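Resis Home Storage Help Desk
Ticket 508
Subject: Folded stacks lean and slide in cabinet, creases across embroidered trousers
Opened: Mar 6, 2022
Opened by: Urmila Rathore, Bemcombe
Assigned to: Ankit Grewal
Product: Skarico shelf insert, bedroom cabinet
Status: Closed

Original report (Urmila Rathore)

I have the Skarico insert in the bedroom cabinet and there are two problems with it, which may be the same problem.

First, the folded clothes do not stay in a stack. They are fine when I put them in. After a few days the one on the left has tipped toward the door and comes out when I open it. The dark clothes next to it stay up better but they go lower at the back.

Second, the trousers with embroidery on the legs get a hard crease across the thigh. I iron it out, put them away, and the crease is back. The line goes straight over the stitching and I am worried about the thread.

The insert is level. My brother-in-law put a spirit level on it when he fitted it and I have checked it again since. I have the shelf on the middle pegs. I have not cut or altered anything.

I would like to know if I have the wrong insert or if it should be returned.

Reply (Ankit Grewal)

Thank you for the details. Please hold off on returning it for now. A level shelf with a stack that tips forward is usually a folding width problem, and I would like to rule that out first.

Please try the following and let me know.

1. Take everything out of the insert and put it on a flat surface. A bed is fine.
2. Keep the stacks as they are when you lift them out. Do not tidy them yet.
3. Look at the folded edges from the side. Note which edge is thicker.
4. Note what is at the bottom of each stack.
5. Tell us what else shares the shelf, such as towels or bed linen.

For the trousers, please tell us how many times you fold them and in which direction.

Reply (Urmila Rathore)

All out on the bed now. Colored things on one side and the gray and black on the other, same as in the cabinet. The folded edge is thicker on the colored ones. I fold in half and then in half again, with the folds all facing me so it looks neat from the front.

At the bottom of the dark stack is the cable knit. I did not choose that, it went in first when the weather was warmer. Towels share the shelf. The beige one was lying flat across the back with clothes in front of it.
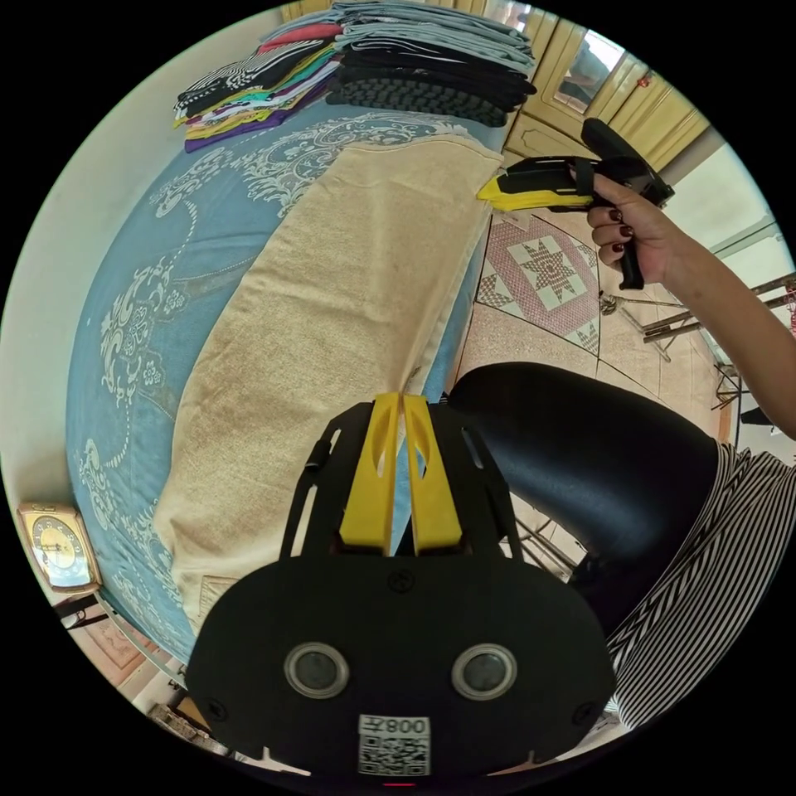

Both stacks at the head of the bed, cable knit at the base of the darker one, beige towel laid out lengthwise.

The trousers are folded leg to leg, then in half, then in half again. I would have thought everyone does it like that.

Reply (Ankit Grewal)

That helps. Some findings from what you have sent.

The colored stack. All the thick edges face the same way. With thin cotton it does not matter much, but each garment adds a little and the top of the stack ends up sloping. It will slide toward the low side whenever the door moves. Turn every second garment around so that the fold faces the back. It looks less even from the front but it sits flat.

The dark stack. A cable knit is uneven from one part to the next, and anything put on it follows the bumps. It can stay on that shelf if you want it there, but put it on top, or give it its own space. I would take it off the stack first and do nothing else to that side, so we can tell if it was the cause.

The towel. Please do not store it behind the clothes. A towel that is folded wide pushes the stacks forward past the lip of the insert, and you may be getting some of the tipping from that. Lay it out full length, fold the long sides in to meet, fold the ends in and then fold in half. Measure the result against the insert. It should be 7 inches deep or less for the side slot.

The trousers. The second fold is the one that lands on the thigh. We will come back to these once the stacks are settled, otherwise we are changing too much together.

Internal note (Ankit Grewal)

Asked Nisha Mishra in product about the lip height on the Skarico. She says the middle peg position suits shirts and light knits. No known fault on this batch. The customer's description of the shelf matches a correct fit. Not treating as a return at this stage.

Reply (Urmila Rathore)

Done as you said. Every second one turned around. It looks untidy to me but I will leave it.

Cable knit is off the bottom and on the top shelf for now. The towel took a few goes. The first time I folded the ends before the sides and it was far too thick. The way you wrote it, it comes to 6 inches and goes in the side slot with a little room left over.

I put the red top back near the top of the dark stack, where I can find it. I hope that is allowed.

I will leave it a week and write again.

Reply (Ankit Grewal)

The red top is fine where it is. Setting this ticket to Waiting on Customer.

Update (Urmila Rathore)

The dark stack is good. It has not moved and it is no longer low at the back.

The colored stack is better but not right. It does not fall out, but the top few have slid to one side. The striped black-and-white is at the top of the slide every time. It is a slippery material compared with the others. I have had it at the top and in the middle and it does the same thing.

Reply (Akash Mathur, covering for Ankit)

I have read through the earlier messages, so there is no need to repeat anything.

Slippery fabric between cottons will behave like that wherever it goes in the stack. There are two ways to deal with it. One is to roll the garment and stand it in the side slot next to the towel. The other is to put it at the very bottom, with the weight of everything else holding it down. Try the bottom first. It keeps the side slot free.

If the stack still slides, take the top 5 garments off and start a second, lower stack. The insert is deep enough for one behind the other if the towel is no longer back there.

While you are doing this, please open the trousers out fully and lay them flat. I would like to know where the embroidery begins and ends before suggesting a fold.

Reply (Urmila Rathore)

Striped one to the bottom. I will see.

I have the trousers laid flat along the bed. The vines run along the legs and there is some near the pocket as well. The waistband has none that I can feel. I could not say there is any part of the leg where a fold would miss it altogether.

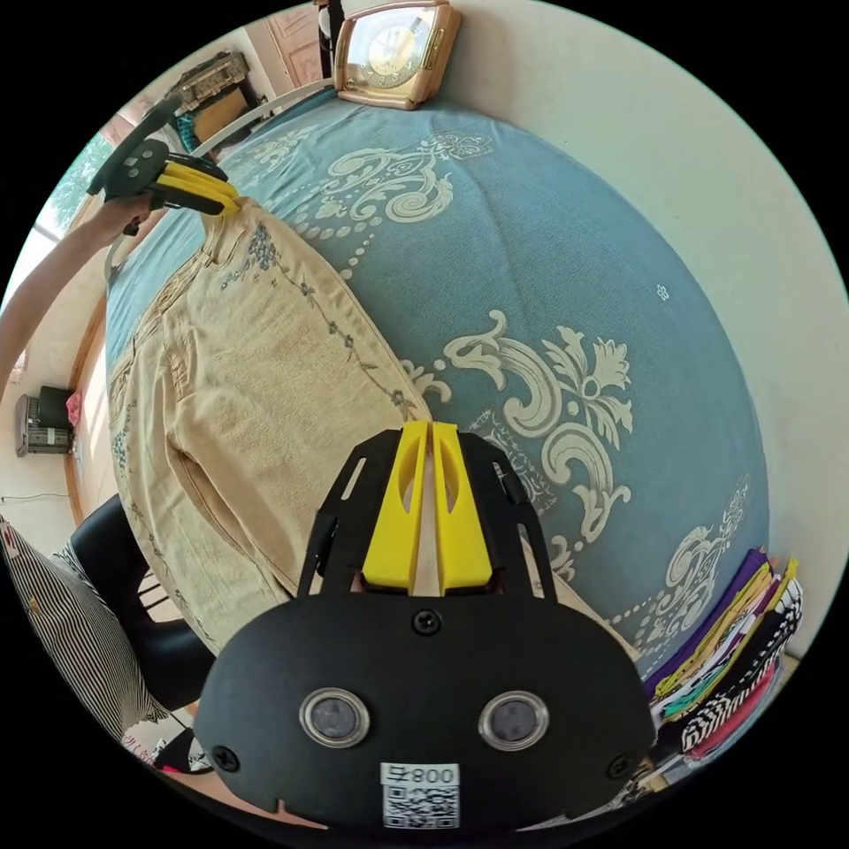

Beige trousers laid flat on the blue bedspread, folded clothes at the corner of the bed.

My sister-in-law Mamta Chaudhary says hers are kept on a hanger from Tripathi with a padded bar. I do not have hanging space in this cabinet, only shelves, and the top of it already has things on it. So please do not suggest hanging if there is another way.

Reply (Akash Mathur)

Understood, no hanging. A soft fold will do if there is padding inside it. Steps below.

1. Lay the trousers flat as you have them, front side up, and smooth from the waistband down to the hems.
2. Bring one leg over the other. Line up the side seams, and leave the crotch point sticking out. Do not force it in.
3. Lay a hand towel across the legs, a little below the middle. Any thin towel will do, but use a pale one so that no color can rub off.
4. Bring the hems up over the towel to the waistband. The fold should now be round instead of sharp.
5. Stop there. Do not fold in half again.
6. Put them on the top of the shelf with nothing above them.

Folded like this they will be longer than your other clothes. They should lie side to side in the insert, waistband to the left or the right, whichever suits the door.

Please do not iron straight onto the stitching before putting them away. Turn them inside out and use a cloth in between. Let them cool flat on the bed before folding. Warm fabric takes a crease from almost anything.

Question from customer (Urmila Rathore)

Does it matter that the bedspread is printed? I do most of the folding on it. Also the bed is soft and I wonder if I am folding things crooked.

Reply (Akash Mathur)

The print is no trouble if the bedspread has been washed a few times. If it is new, put a plain sheet or a towel under anything pale that is still warm from the iron.

A soft bed does make it harder to get straight edges. Work near the foot end, pull the bedspread tight first and stand to fold if your back allows. Some people put a large tray or a board down. I would only bother with that for shirts.

Update (Urmila Rathore)

I have left this until April to be sure.

Colored stack is standing. I did need the second small stack in the end, so it is purple and yellow in front and the rest behind. The striped one stays at the bottom. The door opens and nothing comes with it.

Trousers: no hard line. There is a soft bend where the towel goes, and it drops out when I wear them. I tried it without the towel once to see and the mark came back, fainter than before but in the same place.

The cable knit has not gone back to the insert. It is on the top shelf by itself and I will probably leave it there until it gets cold.

One complaint. The leaflet that came with the insert shows all the folds facing the front. If that is wrong, you should change the picture.

Reply (Ankit Grewal)

Good to hear on the stacks and the trousers. You are right about the leaflet. I have passed it to Nisha Mishra with your wording. The drawing does show every fold facing front, and it does not mention turning alternate garments.

No return needed. I am closing the ticket. If the colored stack starts to lean again, reply to this message and the ticket will reopen with all the notes attached.

Resolution summary

Fault with product: none found.
Cause: thick folded edges all on one side, cable knit at base of stack, towel stored behind clothes, slippery garment in middle of stack.
Fix: alternate folds, knit moved to separate shelf, towel folded to 6 inches and moved to side slot, slippery garment to bottom, second short stack added. Trousers folded once over a hand towel and kept on top.
Follow-up: leaflet drawing, with Nisha Mishra. Open.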